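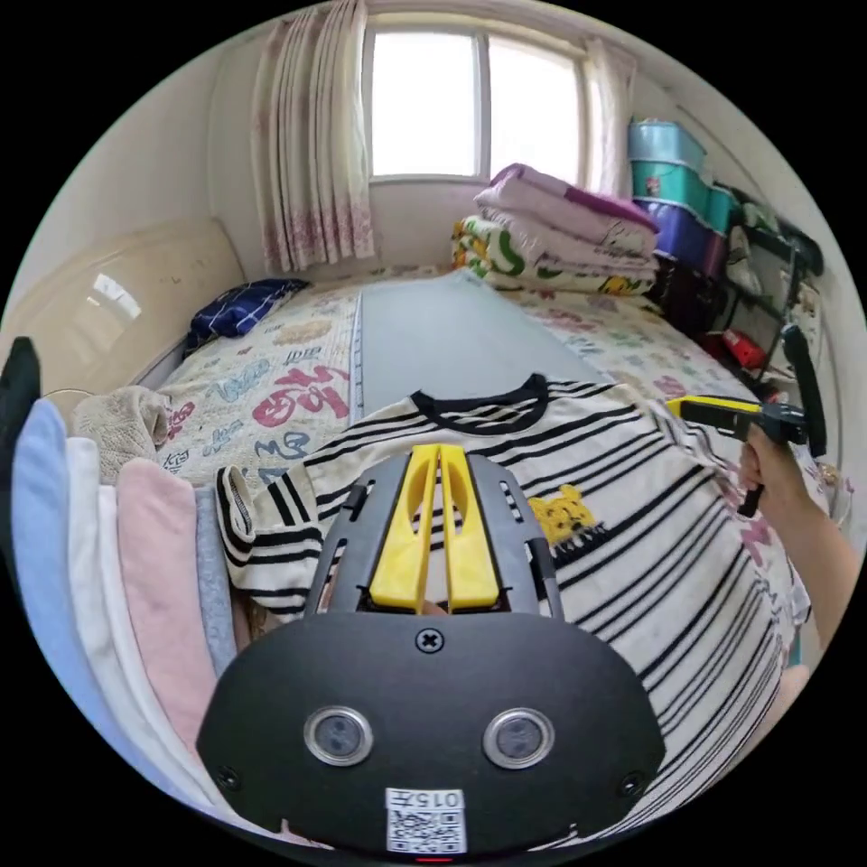 Häufige Fragen zur Budgetplanung: Handgreifer von Vorine

Was kostet der Einstieg?
Ein Greifer der Reihe Bollurik liegt bei 600 Euro netto. Wer mit beiden Händen Wäsche falten lassen will, braucht 2 davon. Die Rechnung überlassen wir Ihrer Buchhaltung, die freut sich.

Und was kostet er wirklich?
Das Zweierset mit Koffer und Ladegerät kommt auf 1086 Euro netto. Planen Sie dazu Speicherplatz ein — viel Speicherplatz. Danach noch etwas mehr.

Brauchen wir gleich einen Roboterarm?
Für die Aufnahmen nicht. Der Arm darf ins nächste Haushaltsjahr, dort liegt er bei den meisten Kunden ohnehin schon.

Müssen wir eine Testwohnung anmieten?
Ein Bett und ein paar Shirts reichen für den Anfang. Gebügelt werden muss vorher nichts.

Wie lange ist die Lieferzeit?
11 Werktage ab Auftragseingang. Bestellungen aus Restmitteln treffen erfahrungsgemäß alle gleichzeitig ein, dann dauert es länger.

Kann man auch mieten?
Ja, über unseren Partner Cloma, monatlich kündbar. Ersatzfinger sind in der Miete enthalten, verlorene Ladekabel leider nicht.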